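Corano Bedroom Tasks

README for the bedroom part of the Corano household set
Maintained by Periklis Koutsoukos

What this is

Corano Bedroom Tasks is a set of short recordings of everyday work done on and next to a bed. It covers folding towels, straightening sheets, laying out clothes and putting things away. The kitchen and hallway parts of Corano are kept separately and have their own README files.

This part has 465 clips. Of these, 374 have written notes and the rest have only a task name. The notes were added in January and are still being checked.

Tasks

There are 5 task names in use:

towel_fold - a towel is spread on the bed and folded
towel_stack - folded towels are put in a pile
sheet_smooth - the bottom sheet is pulled flat
clothes_sort - clothes are split into piles by type
bed_clear - items left on the bed are taken off it

A clip has one task name only. If someone folds a towel and then puts it on a pile, the clip is cut at the point where the fold is finished, and the two halves are filed under different names. Older clips from the Plarkari round were not cut this way. They carry the suffix _long.

Bed surfaces

The surface under the cloth is listed for every clip, as it changes how a towel behaves. Terms used are sheet, blanket, quilt, mat and bare mattress. "Mat" means any summer mat laid over the sheet, including the bamboo tile kind. Where a mat leaves part of the sheet showing, the surface is still listed as mat, and the sheet goes in the notes field.

Towels slide more easily on a tile mat than on a cotton sheet. The corners tend to travel when the other side is pulled, so a fold on a mat often takes an extra pass to square up. Please don't mix mat and sheet clips when comparing how long a fold takes.
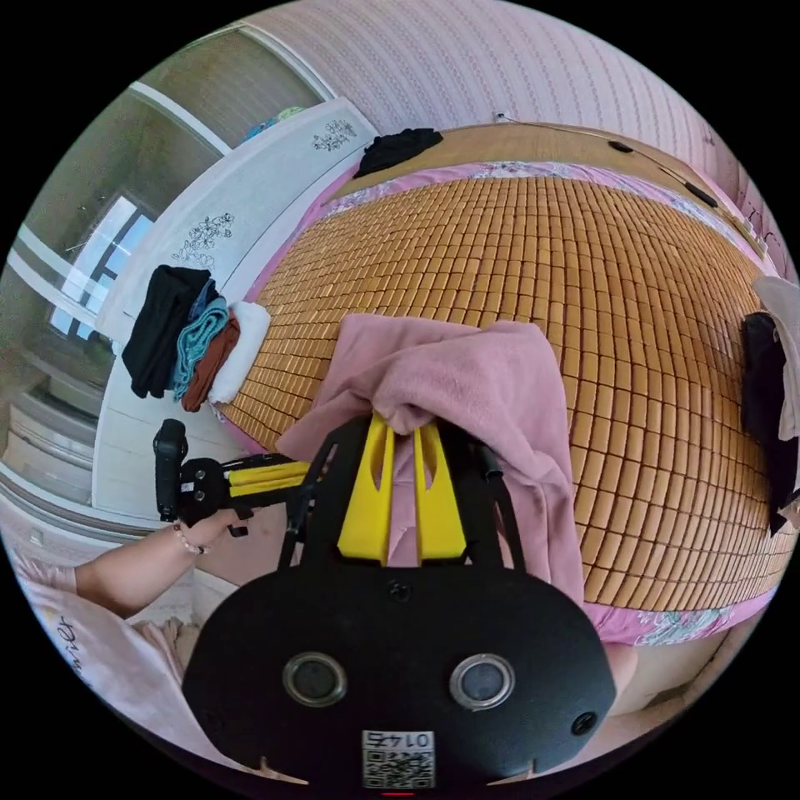 towel_fold, surface: mat. Pink towel on bamboo tiles, floral sheet at the edges.

Notes field

Notes are plain sentences in the past tense. They give the color of the main item, the surface, and anything lying nearby that stays put during the task, such as a garment on the headboard or a cord. Patterns are named simply: floral, striped, checked, plain. Brand names and sizes are left out.

Known problems

Clip 1899 is listed as towel_stack but is a sheet_smooth clip. It will be moved in the next version.

The words "towel" and "cloth" were used loosely in the Tzavaras homes. Small face towels may turn up under either one.

Quilt clips are few, and most come from one bedroom.

Changes and contact

Corrections go to Periklis through the Cletach tracker. Give the clip number and the field that is wrong. Fixes are merged on Thursday.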